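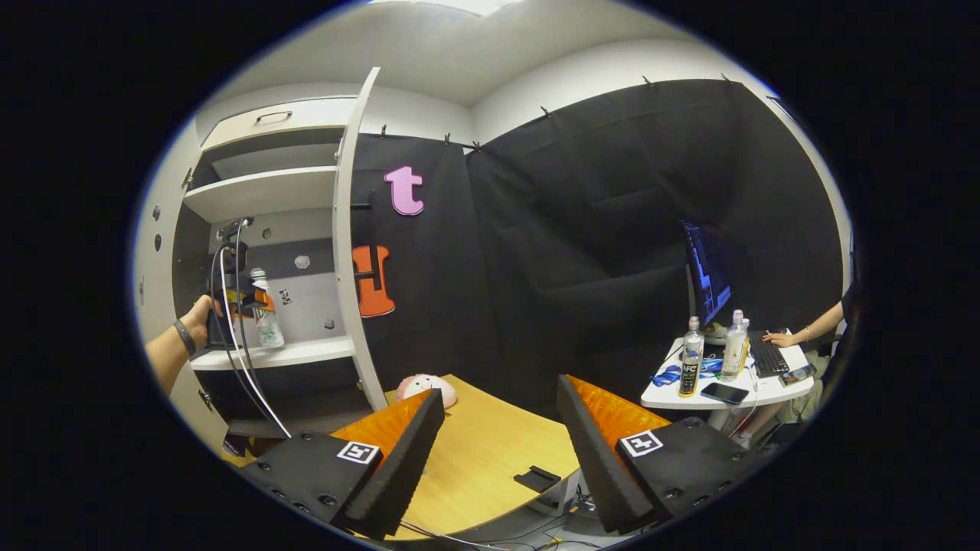 I get asked every few weeks if a robot can tidy a house yet. My answer in January was no, and it is still mostly no, but the gap is smaller than it was.

Putting things away is the chore I watch most closely. Take a water bottle on a shelf inside a cabinet. A person reaches past the open door and sets the bottle down without thinking. A machine has to keep clear of the door, judge how deep the shelf is, and let go without tipping anything over. A plush toy is a different problem. It squashes, so a bad grip often works anyway.

Lucyna Sadowski spent most of last winter on this kind of task at Drako, and she lent me her notes. They had 3,895 recorded tries of people doing pick and place jobs with a hand-held gripper, and they kept 3,649 of them for training. The arm that learned from those did well on shelves it had seen before. Move it to another cabinet and it got slow and fussy. It would stop short of the shelf and wait.

Shop floors are further along. Ragnvald Sjöberg runs a packing line in Drultevcombe where one arm fills 520 boxes a shift. The boxes are all the same size and they come from the same side. My kitchen has never been that organized.

I would pay for a machine that emptied the dishwasher, even a slow one. I would not pay for one I had to stand next to - and today I would still be standing next to it. I plan to visit Ragnvald's line again in the spring, when the second arm goes in.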